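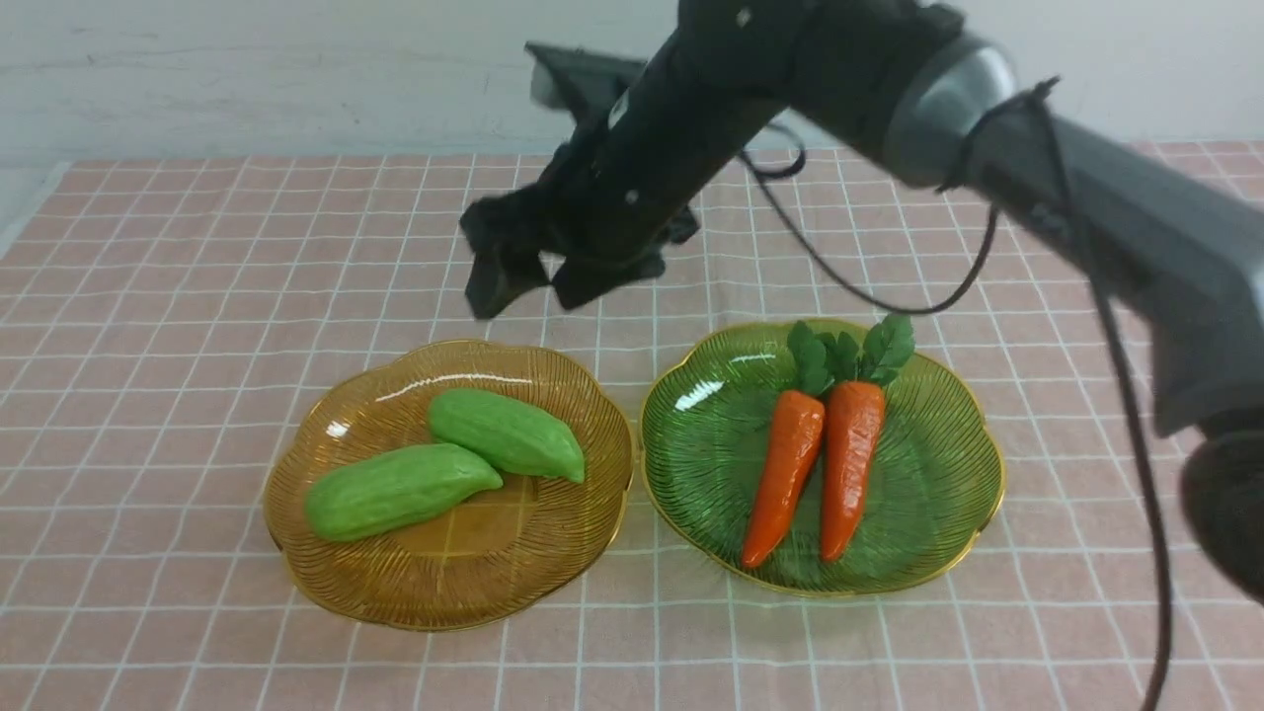
*Pink grid cloth and the amber plate*

## Screen ink, batch 51 – market signs for Overel

Carried on from the September notes. The green on the last set of signs dried too dark and too blue, and the customer wants it closer to unripe fruit. Stock is the same as before: clear water-based medium from Fitow, pigment concentrates from Liu, white from our own shelf.

Weighed out 725 g of medium into the wide bucket and stirred on low until the surface bubbles broke. Yellow went in first this time, then the green in small additions with a drawdown after each. Last month I did it the other way and kept chasing the color with yellow until the ink was thin and wouldn't cover.

The wet color is no use for judging. Every drawdown got dried flat with the hair dryer on the cool setting and then left alone while I did the next one. The dry patch always comes out a step darker than the wet one, more so on the brown board than on the white.

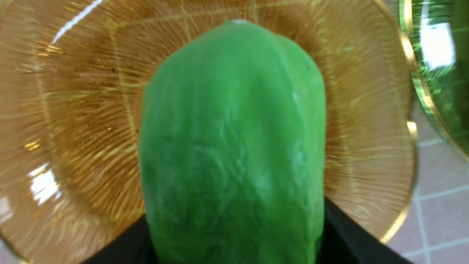
*Green fruit, with lighter streaks in the skin*

Third drawdown is the best of the lot. On white board it's a clear mid green. On brown board it goes dull, so brown will need a white underbase, and that means another screen. I've asked Overel which board they want before coating anything.

The pale green for the price panels was mixed separately. Start from white and add color to it – going from green toward white used up most of a tub last time and still looked minty. A touch of yellow oxide took the mint out.

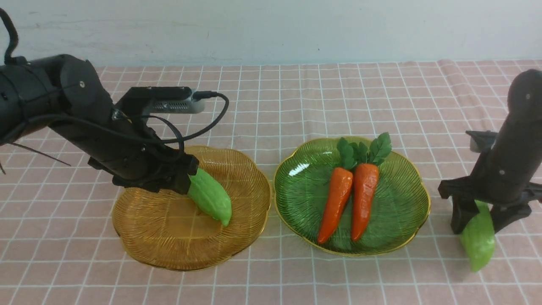
*Bitter gourd, pale green, held over the amber plate*

Print test on the 200 screen, 3 pulls, medium squeegee. First pull was light along the left side. Raised the off-contact a little and the second was even. Third had a pinhole in the letter R, taped from the back. Small type held up fine except the percent sign, where the counters are starting to fill. Either open up the artwork or print that line in black.

Ink started drying in the open areas during the break. Retarder next time, and keep the screen flooded between pulls. It cleaned out with a wet sponge, but the fine type took a lot of going over.

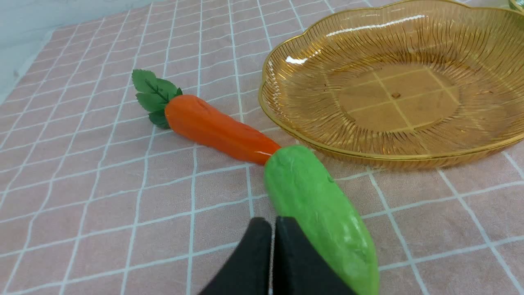

Last changed: October 2019

Orange is still to do. The leftover from the Wiser job is too red for carrots and has a skin on it. I strained a cupful and the drawdown was usable, but there isn't enough for the whole run, so I'd sooner mix fresh and keep the old stuff for test prints.

For the next session:

- fresh orange, yellow base, very little red
- redraw the percent sign
- rub test on the dry green, damp rag and dry rag
- order more medium, the bucket is nearly down to the bottom
- label the pale green tub with its weights, the lid only says "pale"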